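Tips for the dressing table task
From the pages of the Prisumton student robotics club, June 2024

Our club teaches a robot to put things in order on a small white table with a mirror. A student does the work with two hand-held grippers, and the recordings become lessons for the robot. I wrote these tips for new members after my first term. Teresa Ó Gríofa corrected my English and added the tip about cables.

Wipe the mirror before you start, with a dry cloth that leaves no fluff. Do the same with the square markers on the grippers, using a clean cloth. A greasy marker is hard for the software to find.

Put small things near the back of the table and keep the front free for the hands. If you use a vase, choose a heavy one, or put some clean stones inside.

Hold both grippers in front of you and let the elbows stay low. Lorcan Kavanagh lifts his shoulders and is tired after 5 minutes.

Grippers at the mirror table
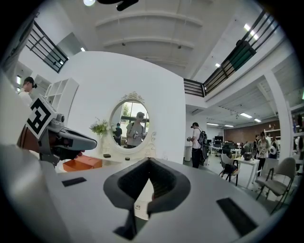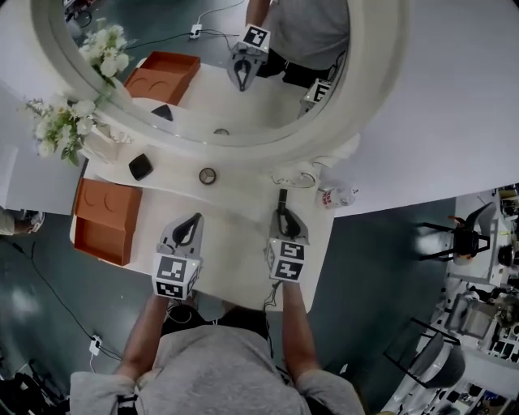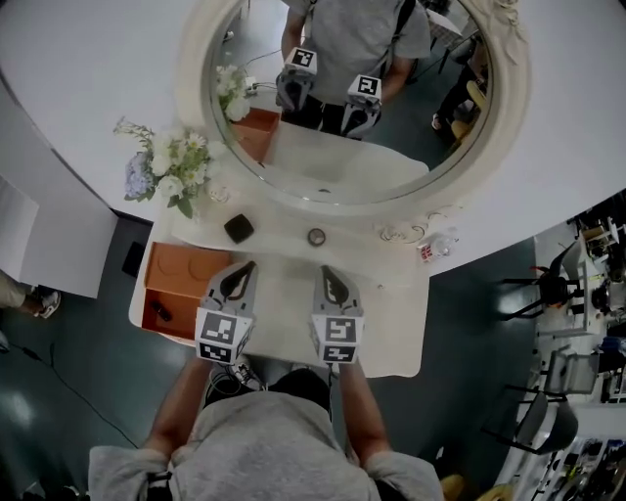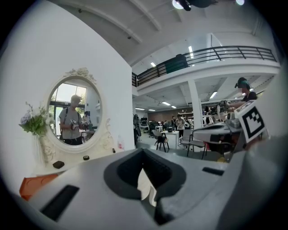
Move at the speed you would use to put away glasses in a kitchen. When you pick up a lid, take it by the rim and close the fingers slowly. If it slips, do not try to catch it. Let it fall, put it back and begin again from the start position.

Cables should go behind you before the first recording. Ask your partner to look at the floor when you change places.

We make 70 recordings for one task and keep the good ones. Last term we kept 67, and Shu-fen Chuang was very happy with this number. Write the bad ones in the notebook also, with one or two words about what went wrong.

Rubber finger pads collect dust. Clean them with a little water and mild soap, then let them dry in the air for 90 minutes. Do not use the hair dryer. I tried it, and one pad came off.

At the end, charge the batteries and put the small things back in the box marked Brevbridge. The new group starts in August. If you want to join, write to Aidan Corrigan.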